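4.2 Spoon transfer with two grippers

The second task compares the stock Skuston parallel gripper with the Zodport gripper on a tool that neither was designed to hold. The arm has to pick up a teaspoon, take beans from a glass cup, move them to a red mug, and put the spoon back down. We chose it for the comparison because the grasp is loaded off-center during scooping, and any slip in the fingers shows up as a change in the angle of the spoon before it reaches the mug.

Both grippers were mounted on the same arm and driven by the Siltodik controller with the same gains. The policy was trained on 73 demonstrations and was not retrained between grippers. Only the tool offset was changed. Each gripper was given 30 trials. The cup and mug were put back at marked positions before every trial, and the cup was refilled when the level had dropped below the rim of the inner wall.

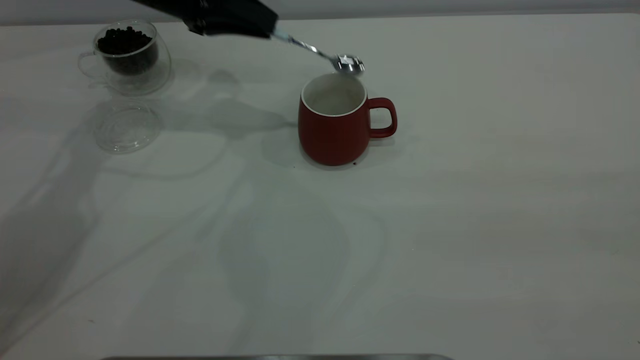
A trial was scored in four stages: grasp, scoop, transfer, and return. A stage counted only if all the stages before it had been completed. Beans dropped on the table did not end a trial, but the operator noted them. We did not weigh the contents of the mug. In an early version of the protocol we tried to, and the spread between scoops was too large to say anything about the gripper.

Most of the difference between the two grippers came from the grasp stage. The Skuston fingers are flat, and on a rounded handle they make contact along a narrow line. In 5 of its trials the spoon turned in the fingers during the lift and the bowl ended up facing sideways. The controller has no way to detect this from finger width alone, so it went on to the scoop and failed there. The Zodport pads are softer and held the handle at a steadier angle, but they were slower to let go, and this affected the return stage. The spoon sometimes followed the fingers for a short distance after opening.

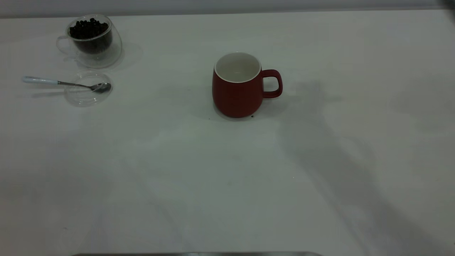
Figure 6. Workspace for the spoon transfer task, with the spoon resting on the clear glass disc, the bean-filled cup behind it, and the red mug near the upper center.

Adding a pause of about 14 control steps after the fingers open reduced this effect, and the pause is used for both grippers in the rest of the paper. We also tested the finger force schedule proposed by Todorova for thin handles. It made little difference with the Zodport pads. With the Skuston fingers it reduced the turning during the lift but did not remove it.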